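Thread on the summer gripper project, posted as we go. Five students, one parallel-jaw gripper design, one task family: pick up household things and put them somewhere else. I am writing this mostly so next year's group can find it.

1/
Scope first. The club has built grippers before, but always for foam cubes. Cubes are easy. The June kickoff rule was that nothing in the object set could be a cube.

2/
Split of work. Mehwish Dhanial has the linkage and the jaw geometry. Usman Talpur has logging and labels. Relu Marinescu runs the bench. Digby Trevaskis owns the arm controller. I do the write-up and whatever breaks.

3/
The gripper is a four-arm parallel linkage, two arms per jaw. Parallel means the pads stay facing each other over the whole stroke. A scissor type is simpler to make, but the pads rotate as they close and thin parts squirt out the front.

4/
We collect by hand. You hold the tool, do the task yourself, and the camera on it records. No arm involved until later. It is much faster than teleoperation, and a new member can be trained on it in one afternoon.

5/
The catch: your wrist knows things the camera does not. You feel a part touch the pad and you correct for it. None of that is in the video. Rule for operators: if you could not have done it by looking at the camera view, redo it.

6/
Pivots. Version one ran printed holes straight on steel pins. Fine for a day. Then the holes went oval and the jaws picked up side play you could see. Version two got bushings at the pivots. Play at the jaw tips went below what our calipers can tell us.

7/
Press the bushings in before you bolt anything together. Use a vise and a flat block. Do not use a hammer. Two arms of version two were printed twice on account of a hammer.

8/
Print notes, since Mohsin Gondal asked: arms flat on the bed, 100 percent infill, pads upright. Upright pads are weaker between layers but the gripping face comes out flatter. If a pad snaps, it snaps at the bracket. Print spares.

9/
(No, the Gondal jig in our parts list is not a product. It is a drilled block Mohsin made for us last year and the name stuck.)

10/
Object set so far: mugs, spoons, a dish brush, folded towels, clothes hangers. Hangers were added late and have eaten most of the calendar.

11/
Why hangers are bad. The grasp target is a few pixels wide in most frames. The shape is mostly air. If you grab off center the whole thing swings, and by the time it settles the approach you planned is wrong.

12/
They also bend. A wire hanger after a week of being picked up by students is not the hanger you started with. We considered replacing them on a schedule and decided against it. Hangers in closets are bent too.

13/
Current count is 1,802 kept episodes across all objects. Usman rejects anything where the jaws leave the view, anything with a second hand in it, and anything where the operator paused to think. Over 30 came out for that last reason in a single session. It was my session.

14/
Episode names: object, operator initials, running number. Please do not put adjectives in the file name. We have one called "hanger good final" and no one can say which operator it was.

15/
Model side. Digby's baseline takes the wrist camera only and predicts tool motion plus jaw width. On mugs it is decent. On towels it is decent if the fold edge faces the tool. On hangers it closes early, usually a little to one side of the wire.

16/
Two suspects. One, the images are downsampled before they reach the network and the wire nearly vanishes. Two, operators disagree on where to grasp: some go for the neck, some for a long straight stretch. The model averages the two and gets neither.

17/
Fix for the first: crop around the jaws and feed the crop at full resolution next to the small full view. Costs memory. Relu had it running on the club machine by cutting the batch size to 3, so training is slow now.

18/
Fix for the second: one written grasp rule. Wire goes in the seam between the two pads, long axis in line with the pads, tool square to the wire. Straight stretch preferred, bends avoided. Redo if the wire sits on an edge.

19/
Reference grasp for the rule. Coated wire in the seam, showing above the pad tops and again below them. Bend well clear of the jaws. If your grasp looks like this, keep it.

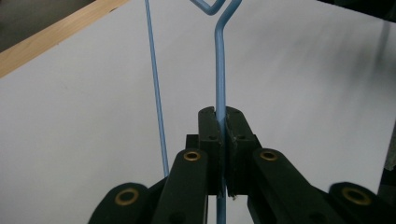
Posted by Mehwish Dhanial for the gripper group
Jul 17, 2020

20/
Mehwish again, on the club account. Pad geometry, as several of you asked. The faces meet along the full height of the seam, so a thin wire can be held anywhere along it. Rounded tops are there to stop the pads from catching on things during approach.

21/
What the rule does not cover: the second length of wire. A hanger has more of itself hanging off to one side, farther from the camera, and it looks thinner there. The baseline sometimes goes for that one. Label the held wire only.

22/
Background matters more than I expected. Against a pale surface a light blue wire is easy to find on the lit side and harder where the shading starts. We will collect on a dark mat too. Do not mix both in one session or the split gets messy.

23/
Next steps. Re-collect hangers under the written rule, all operators. Retrain with the crop. Compare against the old baseline on hangers nobody trained with. Usman holds the test set and is not sharing it with Digby.

24/
Parts list and arm drawings are in the club folder under gripper v2. The v1 drawings are still in there. Do not print those.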